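Home About Outings Recipes Archive

Two nights in Brotholm, and a play I nearly skipped

Apr 1, 2019

I have been meaning to write this up ever since we got back, and then the laundry happened, and the dog's stitches happened, and suddenly it was a new month. So forgive me if some of the details have gone a bit soft. I did save the programs, which are on the kitchen table next to me as I type, and I will try to lean on those.

We went over to Brotholm for the little theater festival they put on every spring. It isn't a big affair. There are 4 stages if you count the one in the church basement, and you can walk between all of them in the time it takes to eat a pretzel. My sister had been telling me to go for years, and I kept saying next year, next year, and then this winter she just bought the tickets and told me what I owed her. (I still owe her for parking.)

The first night was at the Elloder, which I had only ever seen from the outside. It opened in 1915 as a vaudeville house, then it was a movie theater, then for a long sad stretch it sold carpet. They have brought it back beautifully. The seats are still narrow, and I would advise anybody over six feet tall to ask for the aisle, but the ceiling has all its plaster stars again and the balcony doesn't creak anymore. There is a small bar in the old ticket office where they will sell you a glass of wine in a plastic cup with a lid, and you're allowed to take it in with you. I am very much in favor of the lid.

What we saw there was a musical revue, songs from old radio shows mostly, with a five-piece band and a tap dancer who must have been close to my age. I loved her. I loved the whole thing, even the number about the mailman that went on for two verses too many. The man in front of us knew every word and sang along under his breath, and I decided early on to find that charming, which made for a much nicer evening.

We stayed in a rental a few blocks away so we could cook a bit and not eat out for every meal. I made soup the first night, after the show, at an hour when I am usually asleep, and we sat up eating it and arguing about whether the second half had been better than the first. I say it was. My sister says I had just finished my wine.

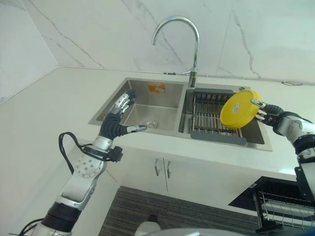 The one I nearly skipped

Now, the second night. The play was called The Clerk of Catavberg, and the blurb in the program said it was set in 1519 and concerned a dispute over a grain ledger. I read that out loud in the lobby and we both looked at the door. There was a jazz trio on at the same time down the street, and I will admit I had my coat half on.

I am so glad we stayed! The company is called Idahosa, and they perform with hardly any set at all – a bench, a lantern, and a big sheet of canvas that was a sail and then a tent and then, near the end, a shroud. The ledger business turned out to be a way of getting into a story about a clerk who has been writing down the wrong numbers on purpose for years, to keep one poor street fed, and what happens when a new and very honest assistant is hired. You like the assistant, that's the trouble. You sit there for 2 hours liking both of them and dreading the scene where they have to talk about it.

When that scene came, they played it so quietly that I could hear the radiator ticking in the church basement. A woman across from me had her hand flat on her chest the whole time. I didn't cry until we were outside, and then I cried over a hot dog, which my sister will be telling people about until I die.

If you get a chance to see it, they are supposed to be touring again in September. Bring a cushion, because the basement chairs are the folding metal kind, and go to the bathroom first. There is one, and it's up the stairs.

I've already told my sister to get the tickets for next spring, and this time I'm paying for the parking.

Contact me | © 2019 All rights reserved | Back to top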